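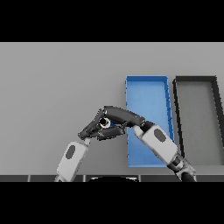 TRULLNESS – The town will close its Burnum Street recycling center for two weeks in April so crews can replace the drains and repave the yard, the public works department said Friday.

The center takes in cardboard, glass and scrap metal from 2952 households. During the closure, residents can use the smaller site on Steno Road, which will stay open until 7 p.m. on weekdays. Curbside pickup will not change.

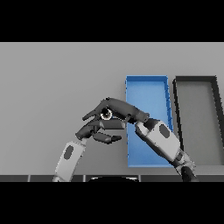 By R. Sumampouw

Water has pooled near the main gate for several winters, and the department closed one lane there in January after part of the surface gave way. The new drains will run under the full length of the yard and connect to the storm line on the north side.

The department put the work out to bid last fall and received 2 offers. It chose the lower one, from a paving company in the next county.

When the yard reopens, it will have 34 parking spaces, and trucks with trailers will get their own entrance – a change many residents asked for in a survey last year. The town mailed out the survey with water bills and got 2440 replies.

Paint, batteries and motor oil will not be accepted at Steno Road. Residents are asked to keep those items at home until the main center opens again. Permit stickers for the current year are good at both sites, and new ones can be bought at the town clerk's office.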